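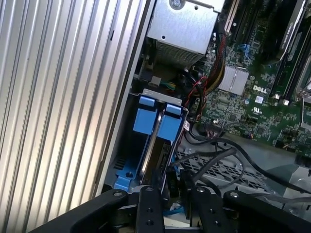
The second-life office computer has become a story people like to tell. A company clears out its desks, a refurbisher wipes the drives, and a family somewhere gets a decent machine for the price of a nice dinner. Everybody wins, says the brochure. I have read a lot of these brochures, and I have some doubts.

Take Brundau, a reseller that promises "like new" on every page of its site. Like new how? I ordered 2 of its desktops. One ran fine. The other came with a fan that whined from 7 in the morning until I gave up and went to a cafe. 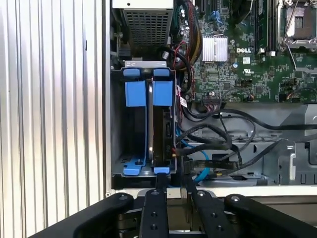
A hard drive between blue brackets inside an open desktop tower.

The warranty is where things get thin. Brundau covers parts for 12 months but leaves out batteries, fans and "wear," a word it never defines. Skiten does better on paper, then asks you to pay shipping both ways — on a heavy steel box, that can eat up most of what you saved.

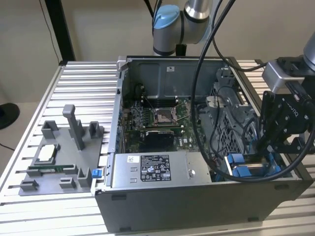 Then there are the green claims. Barbosa says each machine it resells "saves" one from being built. Does it? Plenty of buyers, me included, pick up a cheap second computer they would never have bought at full price. That saves nothing. I asked Barbosa how it got its numbers and was sent a 37-page PDF with no method section. 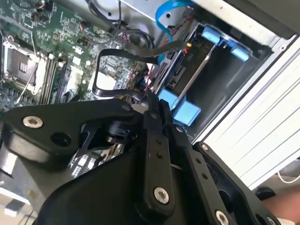 Motherboard and drive cage in an opened desktop computer case.

Bomeo at least lists what it replaced in each unit, down to the memory. Its prices are higher and its stock is small. I would still start there, and I would read the returns page before the sales page.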